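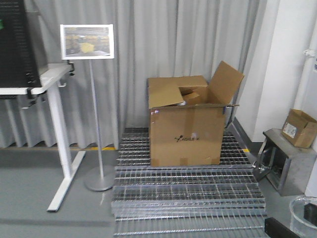

Just add more training data, a reader wrote to me after my last post, and the flaps will sort themselves out. I'd complained that our planner keeps choking on open cardboard boxes, and this person had shipped a couple of picking systems and was very sure of it. More boxes, more angles, more lighting, retrain, done. I've been chewing on that since November and I still think it's wrong, or at least it's the answer to a different problem than the one I have.

Some background for anyone new. I write the planning side of a stack called Druvilo, which takes whatever perception hands it and works out how to get an arm into a container and back out again without wrecking anything. We started it for Makwood, who unpack a lot of returned goods, and these days a good chunk of my week goes to one kind of failure. The box is open. The thing we want is in it. The planner says there's no path.

And there is a path! Any person walking by would just reach in. They'd shove the flap out of the way with the back of their hand and not even remember doing it. But my planner looks at a flap hanging at a slant over half of the opening and sees a wall. As far as it's concerned that flap might as well be welded steel.

So whose fault is that? The reader's answer is perception, and I get why. Perception is the fun part, it has all the nice demos, and if something goes wrong near a camera people assume the camera got it wrong. But I went back through our logs and pulled 11 of these no-path failures from one stretch of testing, and sat down with the segmentation output next to the raw images, which took me most of an evening and way too much coffee. In 2 of them the mask was bad. One had merged a flap with whatever was packed in the box (brown on brown, fair enough), and the other had lost the near edge completely. In the other 9 the flap was found, labeled as a flap, and placed pretty much where it should be. Perception did its job and then handed the answer to code that had no idea what to do with the word "flap."

That code is mine, by the way. I wrote the collision layer, and I wrote it the way I'd been taught to, where everything is either free space or an obstacle. It's a great way to keep an arm from hitting a table. It's a lousy way to think about a world made largely of cardboard, plastic film, curtains, cables and packing paper, all of which you are allowed to touch, and some of which you have to touch if you want to get anything done.

What I've wanted for a long time is a third category. Call it soft, call it movable, I don't care. You can touch this, it'll cost you something, here's a guess at how much and in which direction. People have been publishing about this sort of thing for years, so I'm not claiming to have discovered anything. What bugs me is how rarely it makes it into software that regular teams use. You get a beautiful perception model that can tell you forty things about a box, and then it all gets squashed down into a grid of yes and no because that's what the planner eats.

We did try it. The first version was embarrassing. I gave flaps a contact cost and let the optimizer have at it, and since the cost was lower than going around, it happily plowed through every flap it met at full speed - including the ones standing straight up and out of the way, which it had no business going near. I turned the cost up and it went back to refusing. There was a narrow band in the middle where it looked smart, and the band moved every time somebody swapped the box. I spent weeks in that band. Don't go live there.

The second version is duller and works better. A flap gets a hinge line, which we fit from the top edge of the box, and a rough range it can swing through. The planner can then choose to open it as a separate step, with a slow push along the arc, before it plans the reach at all. If the hinge fit is poor, it doesn't try. And there's a re-look after the push, because cardboard springs back, and sometimes it springs back all the way and gives you the exact same view you started with. The re-look costs 800 milliseconds and I've had to defend every one of them in meetings. I would defend them again.

Okay, but here's where I have to be fair to my reader. The hinge fit depends on seeing the edge of the box, and if the edge is hidden behind a flap that's folded down over it, you're guessing. Better perception does help there. So would a second viewpoint, which is what Sutherland went with when they hit the same issue on their side, and their numbers are nicer than mine on badly folded boxes. I don't love it as a general answer (a second view needs a second mount and a second calibration that drifts) but it's a real improvement and I'd be silly to pretend otherwise.

My argument is more about where the effort goes. When a team has six months and a box problem, the default is to spend five and a half of them on data. Labeling feels like progress. The chart goes up. Meanwhile the representation in between, the thing that decides which facts about the world survive long enough to be used, gets written in one afternoon by whoever's around and then sits there untouched for years because everything depends on it. Ours sat for 6 years. I only changed it after I got tired of apologizing for it.

The tooling makes this worse, I think. Eser, the visualizer we use, is lovely for looking at point clouds and masks. You can spin them around all day. What it couldn't show us until recently was why the planner said no. You'd get a red line of text saying no solution found, and a gorgeous colorful box right beside it, and of course you stare at the box. I finally wrote a little plugin that draws the volume that killed each candidate path, and the first time I ran it on a failed pick the whole flap lit up. Took me maybe a minute to see it after months of suspecting the camera.

If you maintain anything like this, build that view first. Before the retrain, before the new camera, before anyone orders more boxes. Make the planner show you what it thinks it's going to hit and then ask if a person would mind hitting it.

I'm still not happy with what we do about inner packaging, which folds and tears and has no hinge at all. My current plan for that is a bigger cost and a slower arm, and yes, I know that's the first version again with a different hat on. If you've got something better, the comments are open and I read all of them, including the ones telling me to add more data.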